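April — by Yu-ting Wan
Filed under: Course Notes / Robot Learning / Unit 2
2 comments

Unit 2: Showing a Robot a Task by Hand

These notes go with the second lecture and the first lab. Kam-wah Hsiao's slides cover the math. The notes cover what you do with your hands and what the recording needs to look like afterward.

Three ways to give a demonstration

1. Guiding the arm. You hold the robot's own arm and move it through the task while the joints record. The motion is always one the robot can make, because the robot is making it. The drawbacks are that your body gets in the camera's way and that a heavy arm makes you move slowly. Fine work with cloth suffers most.

2. Remote control. You stand apart and drive the arm with a second, smaller arm or a pair of controllers. Your hands stay out of the camera view. You lose most of your sense of touch, and new operators tend to squeeze too hard or stop short of the object. Plan on a full practice hour before you keep any data.

3. Hand-held gripper. You carry a gripper with a camera mounted on it and do the task yourself, with no robot present. The camera sees the jaws and whatever is in front of them. This is the method for Lab 1. It lets you work in ordinary homes, on beds and kitchen counters, where setting up an arm would take most of a day.

What gets recorded

For each episode the Jekton logger stores the video, the position of the gripper over time, and the jaw opening. Jaw opening is saved as a whole number from 0 to 255, where 0 is fully closed. Check that number on the screen before your first episode. If it does not reach 0 when you squeeze all the way, run the calibration again.

The position is worked out from the video and the motion sensor together. Quick turns of the wrist can break it. So can pushing the camera close to a plain surface, where there is nothing to track. A patterned bedspread or some items left around the work area will help.

Working with cloth

Cloth is the main material in this unit. A cup keeps its shape when you pick it up, and a pair of pants does not. The same garment gives a different picture every time it is put down, so the set needs a lot of variety. Lab groups collect 200 episodes across the term, with at least 80 of them on clothing or bedding.

Some habits to build early:

- Come down on a fold or an edge. Flat cloth gives the jaws little to hold.
- Open the jaws before you get to the cloth, and keep the opening steady on the way in.
- Close, wait a moment, then lift. A short wait makes the grasp easy to find in the jaw signal.
- Let go completely before you back away. If the jaws are still partly shut, the cloth comes with them.
- Keep your other hand out of the work unless the task sheet calls for two grippers.
- If you drop something, pick it up and carry on. Recoveries are useful. Mark the episode "R" in the log.

Do not tidy the area between episodes beyond what the task sheet asks. Siu-fong Lu's group cleared everything off the bed for their first set last year, and the policy trained on it did poorly once there was a blanket next to the target. Folded blankets, pillows and other clothes can all stay where they are.

Questions from last session

Lilla Szénási asked whether left-handed and right-handed demonstrations can go in the same set. Yes. Write down which hand you used.

Ka-ming Lui asked how closely the jaws of the hand-held tool must match the jaws on the robot. The finger shape and the widest opening should be the same. The handle and the linkage behind the jaws matter less, as long as the camera sits in the same place relative to the fingertips.

Lab 1, Task A: folded garment on a bed

Place one folded garment on the bed cover. Start from a different side each time. Bring the jaws over the garment near a fold, grasp, lift to the height of your elbow, move it to the other side of the bed and release. Before you grasp, look at the camera view — both fingertips and the nearby fold should be easy to make out.

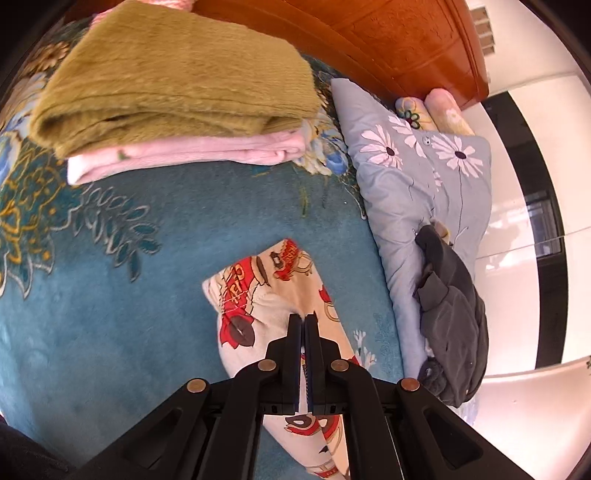 Lab 1, Task B: stacking

Same setup as Task A, but release the garment on top of a folded blanket. Upload both tasks to the Flitent folder before the next lab, one log sheet per group.

Share | 2 comments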